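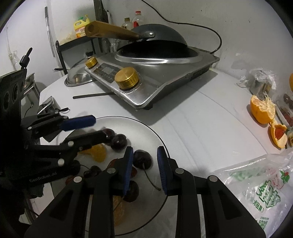 Pinzas de mano para captura en cocina: dedos, agarre de fruta pequeña y sincronización

Foro > Manipulación y efectores finales > Comparativas

rquintero_mx
Abro hilo para no seguir ensuciando el de calibración. Llevamos desde junio probando pinzas de mano, una por cada mano del operador, para grabar manipulación bimanual sobre encimera. El banco de pruebas es una cocina normal, con placa wok de inducción, cacharros y comida de verdad. La tarea que más problemas da es la más tonta: coger cerezas de un plato blanco y redondo sin reventarlas y sin arrastrar los gajos de naranja que comparten plato.

Comparo tres juegos de dedos sobre el mismo mecanismo de eslabones:

1) Los azules estriados con los que vino el equipo.
2) Unos de silicona lisa de Cinodar, más blandos.
3) Unos impresos en TPU por nosotros, con geometría tipo fin ray.

Resultados con cereza, 300 intentos por juego, mismo operador. Los estriados son los que menos sueltan. La silicona lisa deja menos marca en la piel, pero la fruta gira al cerrar y acaba saliendo por delante. El TPU se comporta bien con naranja y mal con cereza: la punta flexa antes de que haya fuerza suficiente y el contacto se va hacia la base del dedo.

De los estriados, 252 agarres válidos de 300. Válido significa levantar, trasladar al bol y soltar sin recolocar. De los otros dos no publico cifra todavía porque la mitad de las sesiones se grabó con un juego en la articulación que detectamos tarde.

Rigoberto Quintero

ejes_paralelos
¿Cómo mides la apertura? Si la sacas por visión a partir de la posición de los dedos, en el cierre final sobre un objeto de ese tamaño tienes un error del mismo orden que la deformación del dedo. Comparar materiales así me parece arriesgado.

rquintero_mx
Encoder en el eje del gatillo. La visión la usamos solo para la pose. El problema que dices existe igualmente: el encoder mide el ángulo del eslabón y no lo que pasa en la punta. Con los estriados la diferencia es pequeña, con el TPU no.

tornillo_m3
Para mí el experimento está mal planteado. Comparas dedos con una tarea en la que manda el pedúnculo. Una cereza con rabo largo y una sin rabo son dos objetos distintos. Con rabo, el operador tiende a entrar de lado para no pillarlo, y cambia el punto de contacto. ¿Separaste los casos?

rquintero_mx
No los separé. En el plato van mezcladas y el operador elige el orden. Puedo reetiquetar a partir del vídeo, pero no antes de terminar la tanda de TPU.

tornillo_m3
Entonces el 252 no me dice gran cosa. Si el operador deja las difíciles para el final y la sesión se corta por tiempo, estás midiendo cerezas fáciles.

lab_nocturno
Discrepo. Para un conjunto de demostraciones interesa justo esa mezcla. Si fijas el orden y quitas los rabos, tienes un ensayo de materiales muy limpio y una política que luego falla en cuanto hay un rabo cruzado en el plato. Son dos preguntas diferentes y el primer mensaje las junta, eso sí te lo doy.

ejes_paralelos
De acuerdo con lab_nocturno en lo segundo. Yo haría dos protocolos: uno de banco, con esfera calibrada y célula de carga, y otro de uso.

mcardona_bot
Pregunta práctica. ¿Qué tal los reflejos? Nosotros dejamos de grabar sobre encimera blanca. Con tapas de cristal abovedadas y acero inoxidable cerca, el seguimiento visual se nos iba en cuanto la cámara se acercaba al plato. Acabamos poniendo un mantel con textura.

rquintero_mx
La encimera blanca sola es mala, pero el fondo ayuda: hay un estante metálico negro con botellas detrás de la placa y ahí salen puntos de sobra. El fallo llega cuando la mano baja tanto que en imagen solo quedan plato y encimera. En ese tramo tiramos de IMU. Mantel no queremos, cambia el rozamiento del plato y este se mueve cuando empujas con un dedo.

mcardona_bot
Entendido. En nuestro caso el tramo sin puntos duraba demasiado para la IMU y la deriva se veía a simple vista en la trayectoria. Puede que nuestra unidad fuera peor.

v_almagro
Añado datos del lado del controlador, que nadie lo ha mencionado. Hemos pasado estas trayectorias a un brazo con pinza eléctrica Susach y al reproducir el cierre aplasta todo lo que el operador no aplastaba. El operador cierra en posición pero regula por tacto. La pinza recibe una consigna de apertura y la cumple. Con el controlador Wogan se puede limitar corriente y mejora, aunque el límite es global y no por fase de movimiento. Para naranja sirve. Para cereza hay que bajarlo tanto que la pinza se queda a medio cerrar por fricción interna.

tornillo_m3
Eso se arregla con impedancia en el eje de la pinza, no con límite de corriente.

v_almagro
Si tu pinza lo admite. La nuestra acepta posición y velocidad, nada más. Cambiar de pinza por una cereza no entra en el presupuesto.

ejes_paralelos
¿Habéis probado a montar en el brazo los mismos dedos que en la pinza de mano? Buena parte de la diferencia desaparece cuando la rigidez del dedo coincide.

v_almagro
Tenemos un adaptador a medias. El ancho de la base no coincide y hay que suplementar 2 mm por lado. Cuando esté, subo el STEP.

lab_nocturno
Sobre sincronización entre las dos manos: ¿reloj común o alineáis después? Con la izquierda y la derecha metidas a la vez en el mismo plato, un desfase pequeño ya te da colisiones al reproducir.

rquintero_mx
Pulso común al inicio y alineación posterior. Hemos visto desfases de hasta 2 fotogramas al final de sesiones largas. En tareas con una mano da igual. Con las dos pinzas trabajando sobre el plato se nota, y el filtro de colisiones nos descarta demostraciones que eran buenas.

lab_nocturno
Entonces mete un segundo pulso al final y reparte la deriva linealmente. No es elegante, pero con cristales de cuarzo baratos la deriva es bastante constante mientras no cambie mucho la temperatura. Y estáis al lado de una placa de inducción, eso yo lo vigilaría.

rquintero_mx
Lo pruebo. Con la placa encendida no hemos grabado fruta, solo salteados.

pinza_loca
¿Alguien ha usado los dedos de Clarkeder con relleno de gel? Los anuncian para fruta blanda.

mcardona_bot
Yo. Agarran bien, pero con zumo encima pierden casi todo y hay que desmontarlos para limpiarlos. En la naranja pelada los descarté la primera mañana.

ejes_paralelos
Las estrías también acumulan pulpa. Conviene anotar en el protocolo cada cuántos intentos se limpian los dedos. Si los azules se limpiaron más a menudo que los de silicona, ya tienes otra variable suelta.

rquintero_mx
Se limpian al cambiar de plato, los tres juegos igual. Reetiqueto por pedúnculo y orden de recogida y pongo la tabla en este mismo hilo. La holgura de la articulación era el pasador trasero, por si alguien tiene el mismo mecanismo: comprobad el apriete antes de cada sesión.

tornillo_m3
Con la tabla por orden de recogida me vale. Si puedes, incluye también los intentos interrumpidos.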